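The planner isn't the problem

Every few months somebody sends me a new planning stack and tells me it will fix our grasping. The latest was Skonus, which Faizal Lumenta had us try in March. It is nicely written. The logs are readable, the config files make sense, and it replans in 50 milliseconds. Our failures stayed pretty much where they were.

I went back through 159 failed grasps by hand, a miserable way to spend an evening. In 79 of them the planner had done exactly what it was asked. The pose it was given was wrong, or old, or both -- timestamps drifting between the wrist camera and the tracker, mostly.
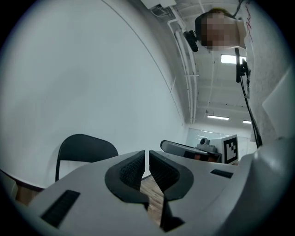

So I have little patience for the claim that a better model will absorb all this. Feed it 400 more demonstrations with bad clocks and it will learn the bad clocks. Lumenta disagrees, and he may be right at a scale none of us can pay for.

What I'd fund instead is dull: a replay tool that refuses to load a recording when the streams don't line up. Nadik almost does this. It prints a warning, in yellow, and then loads the file anyway.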